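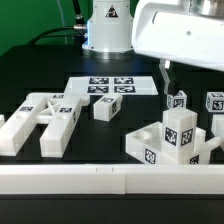

3.2 Parts and work surface

The Helto set was drawn up for the study of how large and small parts are laid out before assembly. Earlier sets, including the Dano blocks used in our first round of trials, were made up of parts of nearly equal size, and the order in which they were put down on the table had little effect on the result. We wanted parts that get in each other's way.

The largest part in Figure 2 is the H-piece. It has two long parallel bars joined by a crossbar, and the open center is braced by an X-shaped lattice. We tried a plain crossbar first and dropped it after the bars moved out of parallel during storage. A rounded peg stands out from the right end of the piece. The peg matters for layout as well as for fit: a part set down too close to that end has to be moved before the H-piece can be turned.

The smallest part in the figure is a white cube. Cubes were the parts most often misplaced in the Dano trials, where they were left loose at the edge of the table. Of the 1312 layouts logged at Kisavcombe, 920 had every cube inside the working area at the start of assembly. The remaining layouts were kept in the data and are treated separately in Section 5.

The flat tray has a low raised rim. We chose a low rim so that a part can be slid against it without being hidden by it. The position of the tray was left free within the middle of the table, and its position was recorded for each layout along with those of the parts.

All of the parts in the figure are white and the tabletop is matte black. A gloss surface was used in March and gave bright patches that were hard to tell apart from the edges of the parts. The matte surface still picks up a faint blue reflection under the lamps, but it does not reach the outlines we measure.

Position is read from square black-and-white tags. The tray carries four, set out two by two. The H-piece also carries four, placed less evenly: one on the top of the left bar, two on the top of the right bar (at the rear end and near the crossbar), and one on the vertical outer side of the right bar. The side tag was added by Wubit Gebru after the first layouts were checked, when it was found that the top tags could be covered by a part held over the piece. A layout is accepted if at least one tag on each tagged part can be read.

Tags were replaced when a corner lifted or the print wore through. The full log holds 2617 position readings, including repeat readings of the same layout. Repeats were averaged with the Sotiropoulos routine described in the appendix, and the unaveraged values are supplied with the data.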